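Kerkdale Robotics Club: Notes from the Handover Project

4 Jan 2018

The club came back from the break to a full bench and a short list of jobs. Most of the fall went into the handover project, and members who have been busy with other teams asked for a written update. Soon-im Do and Farzad Esfahani put this one together from the build log.

What the project is

The task is simple to state. One arm picks a small object up off the table, holds it out, and a second arm takes it. No person touches the object between the pickup and the end of the run. We chose this in September after the group voted down the line-following course, which two earlier years had already done.

We started with foam blocks. They are light, they don't roll, and if the fingers close a little off center the block still stays put. The arms could pass a block by the third meeting. After that we moved to a marker, then a tape measure, and then a key on a ring.

The key has taken more time than all the other objects together. A block has a shape the software can plan around. A key on a ring swings. The ring can turn in the fingers, and the key ends up pointing somewhere new each time. If the giving arm stops too fast, the key keeps moving and the taking arm goes for a spot the key has already left.

What changed on the arms

The first fingers were hard plastic and dropped the ring often. Farzad's group switched to soft yellow pads with rows of small pockets in them. The pads give a little when they close on something thin. They also wear, and we are keeping spares in the drawer under the monitor. If you put the last set on an arm, write it on the whiteboard.

The taking arm works mainly from its wrist camera. The overhead view was fine for blocks, but once the two arms come together they hide most of what is between them. From the wrist, the ring and the key stay in view until the jaws close. The cost is that the other arm fills most of the picture too, and the early software kept picking out parts of the other gripper as the target.

Soon-im fixed a good part of that by collecting more pictures of the close approach. The new set has 200 of them, sorted by how the key is hanging. The red key is the one we use for practice, and it shows up well against the gray table. 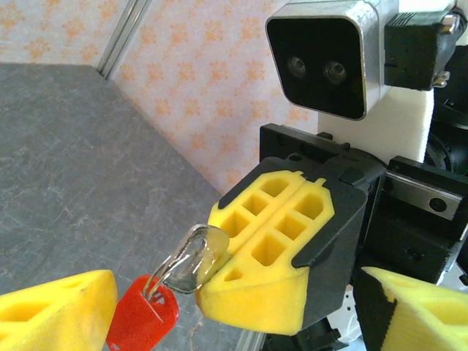
Results so far

Before the break we did a block of 40 runs with the key, all with the same starting position. The full sheet is in the binder. The short version is that the pickup is good, the pass is fair, and the release is where most of the failures are. The giving arm sometimes opens before the taking arm has a firm hold, and the key falls to the table. In other runs both arms hold on and the run times out.

The group is split on how to handle the release. One side wants the giving arm to wait for a signal from the other arm. The other side wants it to feel for a pull on the ring and let go when it gets one. The signal is easier to build. The pull is closer to how people do it, and it would still work if the second arm belonged to another team. We will try the signal first, and the people who prefer the pull will write up what they need for a test.

Arm speed is also on the list. We slowed the last part of the move to keep the key from swinging, and the runs got long. Farzad thinks the speed can come back up if the stop is smoother. He has a new set of motion settings to try, saved in the shared folder under Joltitz, which is also the name of the branch.

The Ongart meet

We have signed up for the student meet at Ongart. The handover event gives each team 2 attempts, and the judges pick the object from a list on the morning of the meet. Keys are on the list. So are a spoon, a roll of tape, and a small stuffed toy. We have not tried the spoon or the toy yet and need people for both.

The team from Hovmont has offered to share a practice session with us before then. They run a different arm, so this would be a good chance to see how our software does with hardware it has not seen. Tell Soon-im if you can drive.

Bench rules, again

Please read these even if you have been in the club for a while.

Clear the table before you start a run. Tools left near the edge have been knocked off.

Keep one person at the stop button for the whole run, including the reset.

Log failed runs as well as good ones. Blank lines on the sheet make the numbers useless.

Put the practice key back on its hook when you finish.

New members are welcome on the handover project. You don't need to know how to program. The people sorting pictures and running the log sheets both need help, and either job is a good way to learn how the arms work. Talk to Farzad at the bench or leave your name on the sign-up sheet by the door.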